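Print this page | E-mail this report
Search reports: Enter keyword

The Walking Frame and the Bus: How Older Residents of Dirkdale Store a Mobility Aid During Travel

Student project report, Mobility and Daily Living module
Author: Nadhirah Saragih

1. Why I chose this subject

When I moved to Dirkdale for my studies, I used the number 4 bus nearly every day. On this bus I often saw older passengers with a wheeled walking frame, the type which many people call a rollator. The difficulty was not the walking. The difficulty started when the bus arrived and the person had to bring the frame inside, find a seat and put the frame somewhere before the driver moved off.

My grandmother uses such a frame also, but she lives in a different country and travels only by car. So I had thought about how to fold a frame, but never about what happens when there is no time to fold it. My tutor suggested that I keep the question small. I decided on this one: where do users put the frame during the journey, and what would help them to do it with less worry?

2. What was known before

The bus company, Jaton, has a leaflet for passengers with wheelchairs and pushchairs. Walking frames are mentioned in one sentence, which says that they must not block the gangway. It is not written if the frame should be folded, or if the passenger may use the wheelchair space when it is free. I asked at the ticket office and received two different answers from two members of staff. Both of them were friendly.

The general advice I found in the library was mostly for car users. It explains how to take off the basket, put on the brakes and lift the frame in the boot. Some of this is useful for a bus, for example the advice to practise folding at home, but a car does not leave while you are still standing.

3. Method

I spoke with 28 frame users. I met most of them at the lunch club on Chin Street and the others at the bus station, always in the waiting room and never on the bus itself. Each talk followed the same list of questions, but I let people tell their stories when they wanted. Some of the talks became quite long – one lady told me first the history of every bus route since her marriage.

I also travelled on the route myself with a borrowed frame, a Kellico folding model with four wheels. I made 13 journeys, most of them at ten o'clock in the morning and a few at the busy time after school. After each journey I wrote down where I put the frame, if I folded it, and if I was sitting before the bus moved. 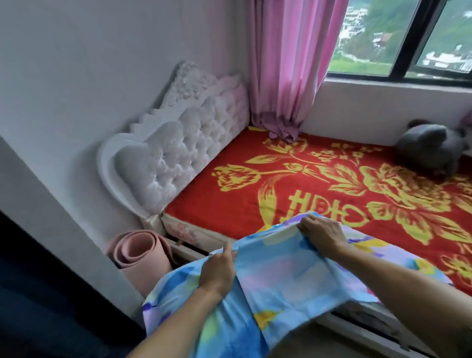 I must say clearly that I am young and have no problem with my balance. My journeys can show something about the space in the bus and the time at the stop. They cannot show how it feels to do the same with a painful hip. For this part I depended on the talks.

4. Results

4.1 Where the frame goes

The most common place is directly in front of the knees, not folded, with the brakes on. People like this because they can hold the handles and stand up again without help. The disadvantage is that the front wheels stand in the gangway on the narrow side of the bus, and other passengers must turn sideways to pass.

The second place is the wheelchair space. Many users said they would go there if they were sure it was allowed. Some do it and feel guilty. One man told me he always travels there and gets up "like a soldier" when a pushchair comes in.

Only a few people put the frame in the luggage shelf. The shelf is at the height of the hip, so the frame must be lifted, and afterwards the owner sits too far away from it.

4.2 Folding

Most frames in my study fold by pulling a strap in the middle of the seat. At home the users can do this. On the bus many do not try, as it needs one free hand and the other hand is holding the pole. A full shopping bag in the basket makes folding impossible. I had the same experience on my third journey, with a bag of potatoes.

4.3 The driver

I had not planned a question about drivers, but almost every person spoke about them. A driver who waits until the passenger is seated was, for many, more important than any shelf or strap. Two of the women choose their bus by the time when a certain driver is working. On Sunday there is another team, and these two women stay at home. 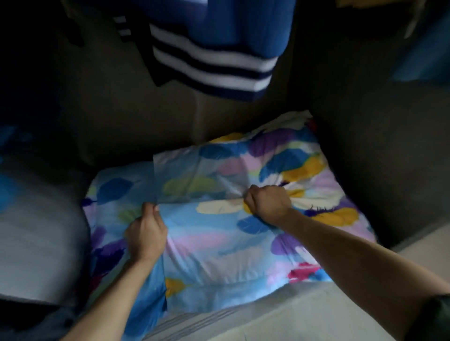
Two hands arranging a patterned pillowcase on a bed.

5. A small trial with a strap

In October I tried a simple idea. A short strap with a clip was fastened to the frame, and the user could clip it round the pole next to the seat. Five members of the lunch club agreed to test it on their usual trips. Three of them kept on using it. One found the clip too stiff for her fingers, and one forgot it at home every time, which he reported to me very openly.

The strap stops the frame from rolling when the bus turns. It does not solve the problem of the gangway. I also noticed that it takes some seconds to open the clip, and a few users began to do it before the stop, while the bus was still in movement. This is a risk that I did not think of at the beginning. I would now prefer a clip with a big button – and a clear rule that it is opened only after the bus has stopped.

6. Discussion

My group is small, and people who have already given up the bus are missing from it. I believe they would be the most interesting to ask. A next project could find them through the health centre.

I would suggest three things to Jaton. The leaflet should say in plain words that a walking frame may stand in the wheelchair space if no wheelchair user needs it. The drivers should get the same information as the ticket office. And there could be a practice morning with a parked bus, so that new users can try the step, the seat and the folding with no queue behind them. I have sent these suggestions by letter and wait for an answer.

7. Thanks

I thank the lunch club for the patience and for the soup, and my tutor for reading two drafts. The complete report including the appendix has 2,666 words, and the list of questions can be requested from the module office.

Print this page | E-mail this report

Related reports
Door handles for weak hands: a comparison in six kitchens
Kerb heights on the way to Dirkdale market
Reading a timetable with low vision
Storing a mobility scooter in a shared hallway
What makes a good bench?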